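Reports > Labor > Interviews

Satish Rathore has read 29 audit reports on the brick kilns outside Dullum, and he believes 2 of them. "The inspectors phone ahead," he says. "By noon the children are gone."
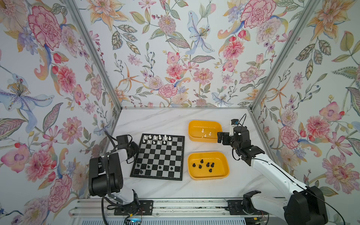 Kiln owners told Zendik, the auditor, that all 1000 workers hold contracts. Rathore asked to see them and got 26. He compares the audits to a chessboard with the white and black pieces still in their ranks and the middle empty: "Very tidy. Has anyone moved?"

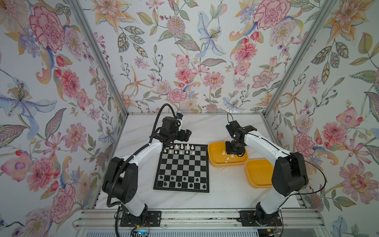 A new hotline, promised for July, doesn't impress him either. "Who answers it? The owner's cousin?" He has asked Zendik twice and is still waiting for a reply.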